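Service de bols noirs : des traces grises au fond, c'est fichu ?

Posté par kimside_marge dans Cuisine et vaisselle

Bonjour à tous. J'ai hérité en avril d'un lot de bols et de petits plats foncés, en grès d'après ma tante, qui se trompe une fois sur deux. Depuis, chaque coup de cuillère laisse un trait gris au fond.
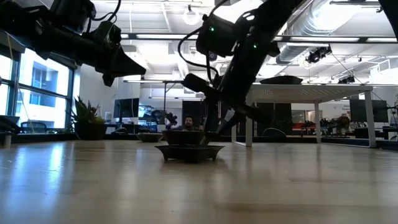 J'ai essayé le liquide vaisselle, puis l'éponge verte, puis la mauvaise humeur. Les traits sont toujours là. Mon lave-vaisselle est un Zilleck de 8 ans qui ne connaît que deux programmes, « tiède » et « volcan ». Est-ce que c'est l'émail qui est rayé ? Je reçois dimanche et je n'ai pas de plan B, à part les assiettes en carton.

Huw Gwynne
1541 messages

Ce n'est sans doute pas l'émail. L'inox des couverts est plus tendre que lui et y laisse du métal, un peu comme un crayon sur du papier. Il faut une pâte de bicarbonate et d'eau, un chiffon doux, on frotte en rond deux minutes et on rince. Si ça résiste, acide citrique dilué dans l'eau chaude, jamais mélangé à de la javel.
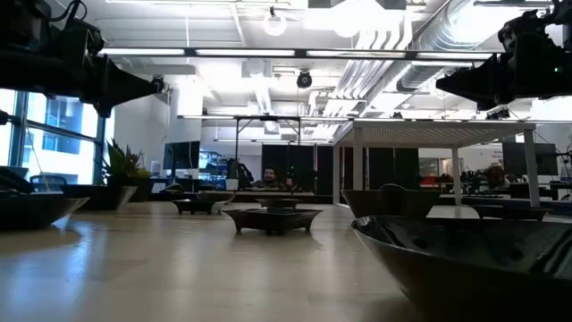

Pour la suite, range l'éponge verte : elle matifie la surface, et une surface mate accroche encore plus. Lavage à 50 degrés, et du papier absorbant entre les pièces si tu les empiles. Passe aussi l'ongle sur un trait. S'il accroche, là oui, c'est une rayure — et il te reste le carton.

grakari

pareil chez moi, j'ai mis du dentifrice. ça sent la menthe mais ça part

Kalinowski

Moi j'ai tout donné à mon beau-frère et racheté du blanc. Sur le blanc ça se voit encore plus.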